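11 March 2024

Well, I finally went to the open day at Drorneck, after promising myself all winter that I would, and I am writing this down tonight before the details run together. My feet are sore and I have had far too much tea.

The bus from Distholm took 35 minutes and dropped me at the wrong end of the lane, so I walked the rest with a nice couple from Modthorpe who had come for the raffle more than the robots. They have a vacuum that goes around the house by itself, and they talked about it the way people talk about a nephew – fond of him, a bit let down. I liked them very much.

Nobuhle Engelbrecht met us at the door and remembered me from the library talk last May, which pleased me more than I let on. She walked us through the first room, where an arm was sorting lids into trays, and then on to the part I had come for, the hand work. She explained that before a machine can learn to pick up something small, it needs to be given a great many goes at it by a person, and every go is saved. They had 467 saved for the dice alone. I said that sounded like piano practice and she laughed and said it was worse, you never get to play the tune.
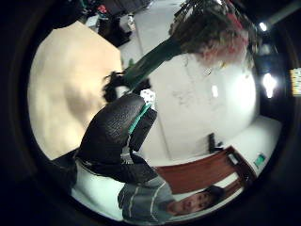

The die, the black glove, and the young man in the striped sweater.

I had expected something grand, I suppose, and what I keep thinking about is that one little white die between the fingertips. I play backgammon twice a week and I have never once thought about how I pick the dice up. Now I can't stop. I sat on the bus home pinching my ticket first one way and then the other, and the lady across from me moved her bag.

There was a talk afterward in the long room, by a Mr. Mthembu, on gripping soft fruit. It was meant to be half an hour and ran to 90 minutes, and I did drift off somewhere in the plums. But he was good on why a tomato is harder than a brick, and he let the children squeeze the rubber fingers as much as they liked. I had a squeeze too once they had gone off for cake (lemon, a bit dry, I had two pieces).

I didn't win anything in the raffle. My ticket was 370 and they called the one right after it.

Nobuhle says there is another open day in the fall and I could bring Ruth, if her hip is up to the lane. Must write to her. Must also find my good umbrella, which I think is still hanging on the back of a chair in the long room.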